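Geerts Robotics Club
Two-arm bench: pre-run safety checklist
Task in progress: phone to stand (Javiner challenge)

Complete before the arms are enabled. Initial each line and write comments underneath.

1. Emergency stop pressed and released, both arms drop out. OK
Comment: button is stiff. Reported to the lab office in August, not yet replaced.

2. Arm bases tight to the bench. OK
Comment: right base took a quarter turn on one bolt.

3. Camera brackets secure above both grippers. OK

4. Purple cables clipped along the forearms, with slack at the elbow. OK
Comment: check again after any change to the home position.

5. Gripper fingers checked for wear. ATTENTION
Comment: rough material along the rim of one finger. Fine for today. Spare set is in the Flondell drawer.

6. Tabletop clear of tools and loose screws. OK
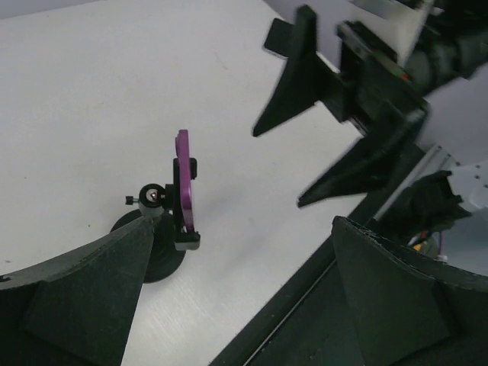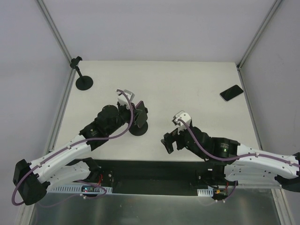
Phone and stand on the bench, both arms over the work area.

7. Stand clamp holds the phone without slipping. OK
Comment: do not overtighten the ball-head knob.

8. Speed limit set to level 3 in Fudeo. OK
Comment: was left on 4 by the previous group. Reset it when you log out.

9. Clearance between grippers at closest approach, minimum 148 mm. NOT CHECKED
Comment: gauge is missing. One arm at a time until this is done.

10. Hands and sleeves behind the yellow floor tape, 430 mm from the bench. OK
Comment: tape is lifting at the door end.

Result: cleared for single-arm runs only. Items 5 and 9 carried over to the next session.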